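Status: the channel list is usable, the schedule table still has holes. Last edit 28 November 2019.

# Gaden music channel listings

This repository keeps the program listings of Gaden, a small cable music channel, and of its late-night sister block Flisis. I started it as a personal table because I wanted to know which video shows were repeats and which were new. Later it became too big for one spreadsheet, so I moved it to plain text files.

It is a data set about television schedules. It does not contain any video, audio or lyrics, and I can not send you recordings of old shows, so please do not ask for them.

## What is inside

| File | Content |
|---|---|
| `channels.csv` | one row for each name the channel has used |
| `shows.csv` | title, block, format, first known listing |
| `schedule.csv` | day, start, end, show id, repeat flag |
| `sources.md` | where each listing was copied from |

The key between the files is `show_id`. It is a short text and not a number, because in the first version I used numbers and then I sorted the file and broke all of them.

## Fields of `schedule.csv`

- `start`, `end`: local time of the channel, 24-hour clock, with a colon
- `show_id`: must exist in `shows.csv`
- `repeat`: `y`, `n`, or empty when the listing did not say it
- `block`: `main` or `flisis`
- `source`: a key from `sources.md`
- `note`: free text, often in bad English, sorry

When a show passes midnight, it stays on the day on which it started. This is how the printed guides did it. If you calculate the length of a show, please check first if `end` is smaller than `start`, and then add one day.

Shows shorter than 15 minutes were often left out by the guides. In the table you will see a gap in these places. I do not fill the gap with "music videos", even when it was probably that.

## Names and rebrands

The channel was called Voicu in the beginning and changed to Gaden later. For some weeks in August both names were used at the same time, one on the screen and the other in the guides. In `channels.csv` these weeks have 2 rows which overlap. This is correct, please do not "repair" it.

Flisis was never a separate channel. It had its own logo and its own presenters, and many guides printed it as if it was separate. I put it under the same channel with a different `block` value. 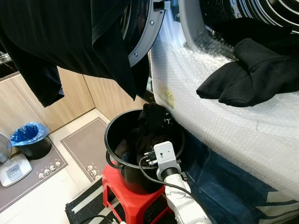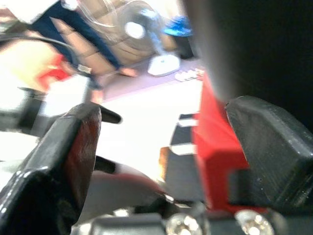 ## How the listings were collected

Most rows were typed by hand from the weekly guide of Wemdale, the town where the channel had its office. The rest comes from pages of the channel itself, which I saved before they were taken down. Each row was typed once and then read again on another day. I did not use text recognition, because the columns of the guide are very narrow and the program mixed the hours.

When two sources do not agree, I keep the one which was published later. The other goes into `note`, with its key in front.

## Known problems

- 8 weeks are missing completely. They are listed at the end of `sources.md`.
- The concert shows have different titles in different guides. I joined them only when the start time and the artist were the same.
- In `shows.csv` the field `format` is my own opinion. Between "chart show" and "countdown" there is maybe no real difference.
- Holiday specials have `repeat` empty in most cases.
- The file `channels.csv` was saved once with the wrong encoding. If you see strange characters in the accents, download it again.

## Use

The files open in any spreadsheet program. Choose comma as separator and UTF-8 as encoding, and tell the program to read `start` and `end` as text. If it reads them as time, some programs change 24:00 to 0:00 and the end of the evening becomes wrong.

You can use the tables for any purpose, also commercial. If you publish something with them, a mention of the repository name is enough. The logos and the show titles belong to their owners.

## Corrections

Open an issue with the `show_id`, the date of the listing and what your guide says. A scan of the page helps a lot, also when it is not beautiful. Please send one issue for each show and not a big list, I lose the order very easily.

I read the issues on the 28th of each month, so an answer can need some time.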